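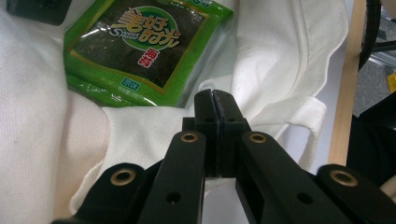

How to have a go with the grippers at the Flurik open day

Vaditholm opens its robot workshop to the public each May, and the Flurik bench is the one with the queue. You get 2 minutes. Mesfin Adugna runs the bench and has heard every crisps joke, so save yours.

1. Sign in at the Bíró desk by the door. Rings and watches off.

2. Pick up a gripper by the handle and squeeze it a few times in mid-air. Everyone does this anyway and it may as well be a step.

3. Come in from below the packet with the jaws open. First-timers close up too early and end up poking it, like someone checking a cake.

4. Get the pads either side of the packet's edge before you squeeze. White cloth is very willing to be picked up instead, and it will come along in folds while you feel pleased with yourself.

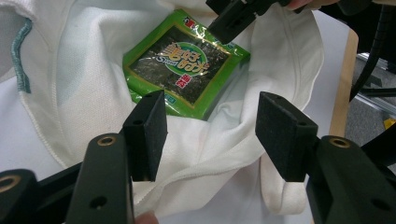

Step 4: pads at the lower edge of the seaweed packet, with a second finger coming in from the top.

5. Squeeze gently. The packet is shiny and slides. If it shoots off, fetch it and start again; the clock doesn't stop.

6. Lift straight up, move it clear of the cloth and let go.

Mesfin's tally last year was 542 clean lifts out of 600 tries. He puts 28 of the misses down to one uncle.

The Jirnix arm demo is next door at half past two. Bring a chair.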